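Proyecto de módulos electrónicos: informe de avance
Equipo Senau, taller de Electrónica Aplicada
18 de abril de 2024

Qué queríamos hacer

La idea nació al ver el armario del taller: cajones llenos de placas sueltas, sin protección, con los pines doblados y las etiquetas medio despegadas. Cada vez que un grupo necesitaba una, tocaba probar tres o cuatro hasta dar con la buena. Nos propusimos ordenar todo eso y dar a cada placa un marco propio, fácil de reconocer y de agarrar sin tocar los contactos. ¡Y nos enganchó mucho más de lo que esperábamos!

Cómo trabajamos

En marzo hicimos el inventario. Salieron alrededor de 200 piezas, entre placas, cables y conectores, que pasamos a una hoja de cálculo con código, estado y cajón. Después dibujamos el primer marco, al que llamamos Nokix. Era cerrado por los lados y bonito en pantalla, pero al montarlo tapaba parte de los conectores (lo descubrimos con la pieza ya terminada, claro). El segundo, Hatow, deja el interior abierto y sujeta la placa solo por los bordes. Fue un cambio enorme: los pines quedan a la vista y se puede leer la etiqueta sin desmontar nada.

Elegimos el azul porque destaca muchísimo contra el verde de las placas y contra las cajas oscuras del armario. Parece un detalle menor, pero buscar un módulo en el cajón es ahora cosa de segundos.

Lo que salió mal

Perdimos dos tardes con las tolerancias. Las placas que creíamos iguales no lo eran, y una entraba holgada mientras la siguiente había que forzarla. Al final medimos todas las del mismo lote y ajustamos el dibujo con la más ancha. También cambiamos el adhesivo de las etiquetas, que se levantaba por las esquinas.

Lo que falta

Quedan por enmarcar las placas del cajón Appiah —las más viejas y también las más raras— y queremos escribir una ficha de montaje para el curso que viene. Nos encantaría añadir una tapa transparente, aunque todavía no sabemos cómo fijarla sin estorbar a los pines. Ya tenemos dos bocetos y muchas ganas de probarlos.
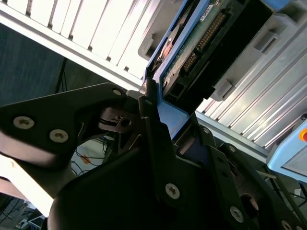 Figura 1. Módulo de marco azul con la placa verde y su fila de pines dorados.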